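Section 4: Fitting the Rear Cargo Tray and Tie-Down Rails

Applies to the Holmgren wagon and the Akow hatchback. If you have the Akow with the factory third-row seat, stop and use the separate insert that came in the bag with the bolts. The rail positions are different on that car.

Before you start

Park on level ground, put the transmission in Park and set the parking brake. Switch off the engine and take the key or fob away from the car. On models with a powered liftgate, turn off the gate in the settings menu before you work in the opening.

You will need:

10 mm socket and ratchet
Torque wrench that reads in inch-pounds
Plastic trim tool
Clean cloths and rubbing alcohol
Masking tape
Work gloves

Allow 2 hours for a first installation. Let the interior warm up if the car has been outside in cold weather. The tray is molded flat and packed rolled, and it needs to be at 70 degrees Fahrenheit or warmer to lie down properly.

4.1 Preparing the cargo area

1. Remove everything from the cargo area, including the factory mat and the privacy cover.

2. Fold both sections of the rear seat forward until they latch.

3. Lift the load floor and check the spare tire well. If there is water in it, find the leak and dry the well before going any further.

4. Vacuum the carpet along both side walls. Grit under the rails will keep them from seating.

5. Find the four factory anchor points. Two are behind the rear seat and two are just inside the liftgate opening. Each has a plastic cap. Pry the caps off with the trim tool, starting at the notch.

6. Remove the anchor bolts with the 10 mm socket and put them aside. They are not used again with the rails, but you will need them if you return the car to stock.

Note: On early Holmgren wagons the rear caps are held by a hidden tab on the side facing the bumper. Push the cap forward as you lift. Replacement caps are sold in pairs.

4.2 Installing the rails

The rails are marked L and R on the underside. The arrow next to the letter must point toward the front of the car.

1. Run masking tape along the lower edge of the trim on both sides to protect it from scratches.

2. Set the left rail over its two anchor points. The slotted hole goes to the rear.

3. Place a rubber washer under each hole, then start both long bolts by hand. Turn each one at least three full turns before using any tool.

4. Repeat on the right side.

5. Measure between the rails at the front and at the rear. The two measurements should match. If they do not, slide the rear ends in their slots until they do.

6. Tighten the front bolts to 169 inch-pounds, then the rear bolts to the same figure.

7. Pull up firmly on each rail. There should be no movement and no clicking.

CAUTION: Do not use an impact driver on the anchor bolts. The threaded inserts in the floor can spin, and they cannot be replaced without removing the fuel tank shield.

CAUTION: The rails are for securing cargo only. Never attach a child seat tether to a rail or to a sliding loop. Use the tether anchors on the back of the rear seat as shown in your owner's manual.

4.3 Fitting the sliding loops

1. Squeeze the two release buttons on the loop and drop it into the wide opening at the rear of the rail.

2. Slide it forward past the first stop and let go of the buttons.

3. Move the loop back and forth until the pin drops into a hole. You will hear it.

4. Check that the loop cannot be moved with the buttons released.

5. Fit the end plugs. The plugs are a tight fit and may need a tap with the heel of your hand.

Always use loops in pairs, one on each rail. The four loops are identical and can go on either side. Do not grease the rails. Dirt sticks to grease and will jam the pins.

Additional loops can be ordered from Vollix under the same part number as those in the kit. Loops from the older Cirnolitz kit look the same but have a shorter pin and will not lock.

4.4 Laying the tray

1. Unroll the tray and lay it face down for ten minutes.

2. Wipe the carpet side of the tray with rubbing alcohol where the hook strips will go. Let it dry.

3. Press the hook strips on firmly and leave the backing paper in place on the other side, if your kit has double-sided strips.

4. Turn the tray over and feed the front edge in behind the seat backs. Work toward the bumper.

5. Tuck the side edges under the lip of each rail.

6. Raise the seat backs and make sure both latch. If one does not, the tray is too far forward. 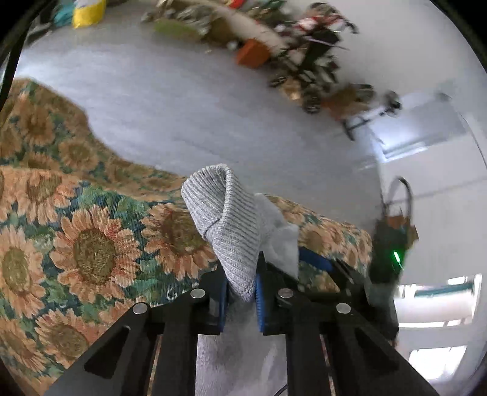
Blue ridged pads on two black fingers.

4.5 Final check

1. Close the liftgate by hand the first time and watch the rear edge of the tray. It must not touch the gate seal.

2. Turn the powered gate back on, if fitted, and run it through one full open and close.

3. Drive a few miles on an ordinary road with nothing in the back. Listen for rattles.

4. Check the torque on all four bolts after roughly 2000 miles, and again at each tire rotation.

Note: A faint rubber smell is normal for the first week or so. Leaving the windows open a little in the garage will help.

4.6 If something is not right

Rail rattles over bumps: A rubber washer is missing or folded. Remove the bolt, replace the washer and tighten again.

Loop will not lock: Check for grit in the holes. Clean with a dry brush.

Corner of the tray curls up: Put a flat weight on the corner overnight with the car indoors.

Seat back warning light stays on: The seat back is not fully latched. Fold it down, move the tray back a little and try again.

For cleaning and seasonal storage, go to Section 5.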